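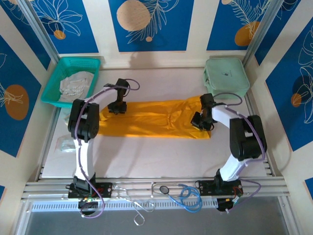
Why not just record the joint angles once and play them back? Somebody in the May section put this to me before I had finished plugging in the projector, and it is a fair question, so these notes begin with it and get to the syllabus later.

Playback works very well on things that stay where you left them. A bolt will do this for you. A cloth will not. Pick up a cloth by two corners, put it down, and pick it up again, and you now own a different problem with the same name. A recording of yesterday's motion will carry out yesterday's fold on today's wrinkles with complete confidence, and you will get to watch.

So we show the robot the task many times, from many starting messes, and fit a policy that maps what the cameras and joints report to what the arms should do next. The showing is this week's subject. The fitting is next week's, and people tend to look forward to it more than they should.

WEEK 5: DEMONSTRATION BY HAND AND BY REMOTE

Reading: the Dellport lab guide, chapter on teleoperation. Skip the part on force feedback unless you like disappointment. Our arms don't have it.

1. Two ways to show

Kinesthetic teaching means you take hold of the arm and push it through the motion. Motors are slack or gravity-compensated, encoders record. It is cheap, it is intuitive, and your hands end up in every camera view. The policy then learns that a fold goes well when a large pair of hands is nearby, and at test time it waits for them. You can mask the hands out, and one group a year tries.

Teleoperation means you drive the arms from somewhere else. In our case you move a pair of leader arms and the two follower arms copy the joint positions. Your hands stay out of the picture and the data looks at training time the way it will look at run time. The price is that you can't feel the fabric. You will pinch too hard for the first half hour. Everyone does, including me, and I wrote the handout.

For two-armed work, kinesthetic teaching has one more drawback: you need a hand for each arm and a third for the cloth when it slides. We use teleoperation from here on.

2. The task

Start with the cloth crumpled in the middle of the table. Grasp it near two corners, pull it straight, lay it down, fold once along the short axis. Release. Bring both arms home.

"Pull it straight" is where the trouble lives. One gripper nearly always has a clean corner and the other has a fistful. Decide in advance what you do about a fistful (regrasp, in this course) and then do the same every time. If you regrasp on some runs and tug heroically on others, the policy will average the two, and the average of regrasping and tugging is a kind of trembling.

3. What counts as a good demonstration

Slow is fine. Hesitant is not. A pause of two seconds while you think gets recorded as two seconds of the correct action being "nothing," and the model takes you at your word. Plan the run first, then press record.

Mistakes you recover from are worth keeping. Mistakes you don't recover from go in the discard folder, along with any run in which you said "hang on" out loud.

Vary the start. Crumple the cloth differently each time, and please don't crumple it artistically. Drop it.

4. Numbers

Each pair records 90 demonstrations, split over two sessions. Last term the Guo setup logged 91 from one pair, the extra one being a test run that somebody forgot to delete, and which I found by watching the arms wave at each other. Check your folder.

A clean run takes roughly 12 seconds once you are warmed up. Your early ones won't. Save them in a separate directory and compare them at the end of the session, preferably in private.

5. Before you record

Leader and follower arms in the same pose before you enable torque. If they differ, the followers will correct this at speed.
Cables free through the full reach of both arms.
Camera check in Stetent, both streams, timestamps agreeing.
Phone away from the leader arms.

6. To hand in

The Jikus export of your data, a page on your regrasp rule and where you broke it, and one demonstration you discarded with the reason. The last of these gets the most marks, and every year the most generous discard folder belongs to the pair with the best policy. Draw your own conclusions, then write them down, as question 2 on the worksheet asks for them.

Uploads close at 5 p.m. The server's clock is the one that counts.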